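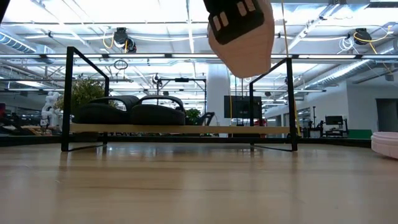

Unit 4 of the course is about the entrance area, the part of a home or a studio where people change from outside to inside. In the last unit we spoke about wardrobes, which are closed and forgiving. A rack is open, so every decision about it stays visible. The simplest type for our purpose has two posts, a top rail and one plank between the posts, as in the low stand with black square tubing and a pale wooden plank at mid-height. On it the things are kept to the left half and the right half of the plank is free. Please remember this free half, we will come back to it in section 3.

1. Words we use in this unit

Post: the vertical part on each side.
Rail: the horizontal part at the top. On a tall rack it carries hangers, on a low one it mostly keeps the posts parallel.
Plank: the shelf, usually one piece of wood.
Foot: the part which touches the floor. Feet can be straight or splayed. Splayed feet stand better but they need more floor, and people with a narrow corridor will hit them with their toes.
Clearance: the free height under the plank. Students often write "gap" in their reports. I accept it, but please be consistent.

2. Measuring before choosing

Measure the place first and the belongings second. In the exercise with the Lindgren flat, Ansel Wojcik's group did it the other way round and arrived at a rack which was very good for the shoes and could not be put behind the door.

For the place, write down the width of the wall, the swing of the door and the position of any heater. For the belongings, take the widest pair of shoes and the deepest bag of the household, not the average ones. An adult pair of winter shoes in our measurements was 33 cm long, and a plank with a smaller depth will let the toes stick out. This is acceptable for a home with adults. For a home with small children I would take the deeper plank.

The clearance under the plank should be enough for a broom head. With 15 cm you can sweep without moving anything. Less than this and the dust will stay, I have seen it in every flat we visited.

3. How to place things on one plank

Start from one end and put the things side by side. Do not start in the middle. When the first person puts a bag in the centre, the two places left over are each too small for the next bag, and it goes to the floor.

Soft things need more attention than hard ones. A soft bag sinks and becomes wider after it is put down, so it should stand with the handle upwards and the heavier side to the post. A small overlap between two soft things does no harm. Three in a row with overlap begin to slide, and then it is better to use the second plank or a hook.

Leave a part of the plank free. In the Harnix survey, which Bernadette Baptiste will present in her guest hour, we looked at 41 entrances, and the tidy ones had nearly always an empty place for the thing that comes in last: the parcel, the wet hat, the bag of a guest. As a rule for your drawings, I ask for one third free at least. One half is generous, and for a studio with visitors I recommend it.

4. The floor

A wooden floor with some shine shows scratches early. Put felt under metal feet and change it every July, or when you clean the room properly. Glue the felt on a dry foot and wait one night before you put the weight back.

Things which have no place on the rack collect near it on the floor. When you visit a home, look first there — it tells you what the rack is missing.

5. Homework

Draw the entrance of your own home at scale, with the rack as it is used in the evening, after everybody has come in. Then draw it again with your changes. Write one page to explain them, in full sentences please.

Birdie Rosenthal has the measuring tapes in room 232 and lends them until four in the afternoon. The drawings go in the Covus folder, under your own name. Kosmas Bakalis will correct the first half of the list and I will correct the second half.

Noemi Haddad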